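Forums > Work Life > Automation and your job

Table setup is getting automated at my canteen, what happens to my hours?

I do prep and table setup at the Parwood canteen, 2 years now. Management signed with Desdale, robots are supposed to take over the small stuff by December. Sorting chopsticks, filling the baskets, that kind of thing. Right now a few of us get pulled off prep to do it by hand with grippers so the machines can learn from it. Same pay. My lead says no one loses hours but its not in writing. Anyone been through this?

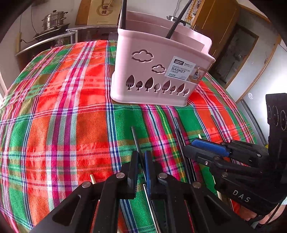 Also my wrist gets sore by the end of a session and I'm slower than with my bare fingers, which feels dumb after doing this job so long. Can I ask for shorter sessions? Dont want to look difficult.

Answer 1
Get it in writing. Thats it.

Answer 2
Went through this at Imai, dish room and cutlery. Nobody got let go but the job changed — less sorting, more walking over to fix whatever the arm dropped. Chopsticks were the worst, thin and they roll. We had 13 people on shift before and the same after, but new hires got fewer hours. So ask about new hires too, not only you.

For the wrist, ask now. We got 90 minutes max and then back to regular work. Lead was fine with it. And slow is ok, they told us steady was better then fast.

Answer 3
Robots cant do chopsticks, you have years. I wouldnt worry.

Comments

Minoru Kinoshita: Answer 3 is way too relaxed. Grarkanow had one doing cutlery trays last year, not great but it ran all night.

prepcook_dee: was the 90 min thing official or just your lead being nice?

Minoru Kinoshita: also ask who fixes it when it jams. at ours that was us, no extra pay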